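Small gears, rough fingers

Posted in November, from the Skutside workshop

I wrote last time that the arm moves well and that the gripper was the weak part. Since then I have worked only on the gripper, mostly in the evenings after 8, when the big table is free and the laser cutter is quiet.

My goal is still the same. I want the arm to take gears from the table and put them on the shafts of the Prukberg gearbox, which I started in spring and never finished. Large parts were easy. With the small spur gears the fingers closed well, but the gear turned a little and slipped out, or one finger came first and pushed it away. I lost two of them under the shelves.

The first change was the surface of the fingers. The old ones were smooth, and a tooth has almost no area to hold. Now both fingers have rough pads on the inner side. I tried 6 different glues before one stayed for a full evening. It is the one that smells the worst.

The second change was in the software. I called this part Dzene, after a river near my mother's village. Before, the arm went down and closed in the same move. Now it stops above the part, corrects its position, and only then goes down slowly. I also lowered the closing speed from 3334 to 2000 (these are servo units, please do not ask me to convert them).

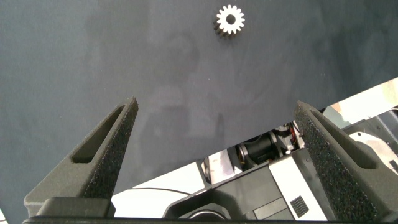
The slow closing costs time, but I can live with it. What still bothers me is the height. The Grikholm controller forgets its zero point when the power goes off, so each evening begins with the same calibration -- touch the table, save, move up, check again. I have a limit switch in the drawer and I think it can solve this, if I find a place for it where the cables do not catch.

Next I want to try the shafts. The bore of the gear leaves very little play, and I suppose the arm will need to wiggle a bit, like I do by hand. If somebody has done this with a cheap arm and no force sensor, please write in the comments how you did it.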